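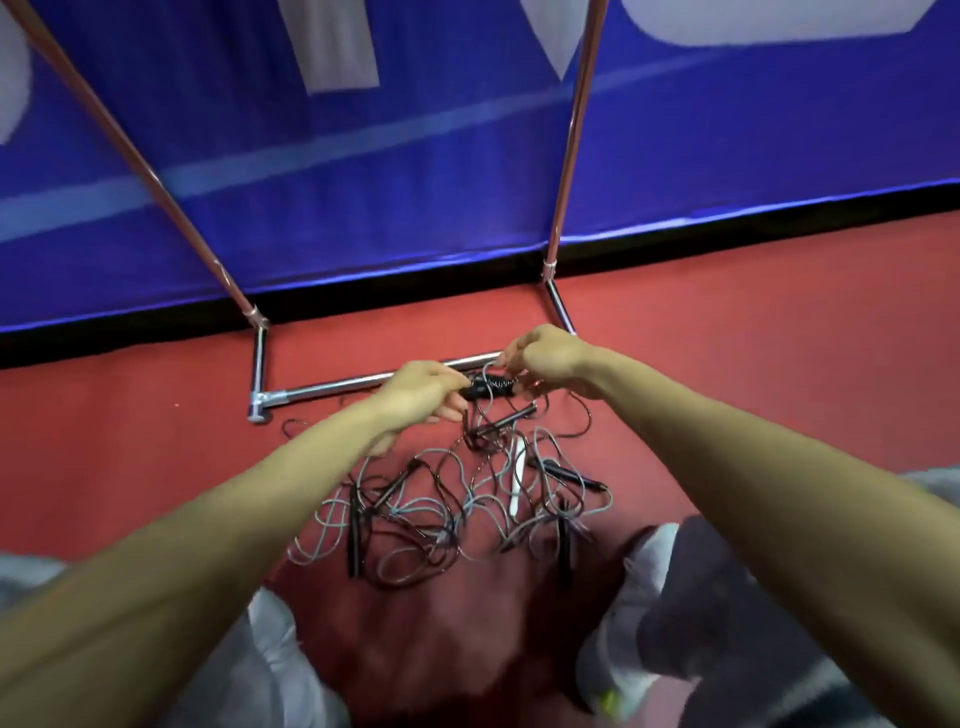

When a workplace buys automation, the first question is usually which tasks the machine will do. In this unit I ask you to begin from the other side, with the small tasks which remain and with the person who does them. Such tasks rarely have a name in the job description. A heap of jump ropes on a sports floor is a good case: gray-blue and black cords lie over and under each other, the handles point in different directions, and two hands must find which loop belongs to which handle. The worker is down at floor level with bent knees. If you ask the manager how long this work takes, very often he cannot tell you, for it is not written in any schedule.

Search this site Enter keyword Go

Unit 9. Preparation work and the automated hall

The case for this unit is the sports center in Rivholm, which is operated by the company Tresau. In August the center introduced a system from the supplier Trurent. It consists of a booking program, automatic door locks, a lighting control and a floor cleaning machine which drives by itself in the night. Before this, the hall attendants did the booking by telephone, opened the doors, and cleaned the floor with a machine they pushed.

What was moved to the system

The booking and the doors were moved completely. The cleaning was moved in part. The machine needs a free floor, and a cord left lying can go into its brushes. So a new duty appeared: somebody must clear the floor before 11 in the evening. In the old arrangement the attendant cleared as he cleaned, and the two tasks were one task. Now the clearing has a fixed hour, and if it is late, the machine stops and sends a message to the shift leader.

What the attendants told us

Hacer Kahraman has worked in the hall for 9 years. In the interview she explained that her evening became quieter but also more narrow. She speaks less with the clubs, as they do not need to come to the desk for a key. On the other hand, her shoulders hurt less, and she does not wish to have the old cleaning machine back. I ask you to keep both parts of her answer when you write about her. Students often quote only the part that fits their opinion.

Her colleague Tadeusz Ziółkowski was more critical. His point concerns the equipment. Sorting ropes, balls and nets was earlier done between two phone calls. After the change the plan gives 30 minutes for "equipment and other" at the end of the shift, and all of it must fit there. He said: "The ropes don't know about the plan."

Why was the sorting not automated? Trurent did not offer it. Thin, soft things change their shape at each touch, and a machine which handles them well is at present expensive for a hall of this size. The literature calls this residual work. I do not like this term very much, as it sounds like something left over on a plate. Cao, in the text for this unit, prefers "preparation work", and I follow this use in the notes.

Please remember also the difference between hours and posts. In Rivholm no post was removed, but the evening shift was shortened. For a person paid by the hour this is a real loss of income, and it does not appear in a table of posts.

Print this page
E-mail this page

For the seminar

Read Cao, chapter 3. Choose one workplace you know from your own experience, and write down one task which became separate after a machine was introduced. Describe who does it now, at what time, and whether it is paid. One page is enough. Please do not use the sports center again, we will discuss it together.

Bring your page on paper, as we will exchange them in pairs.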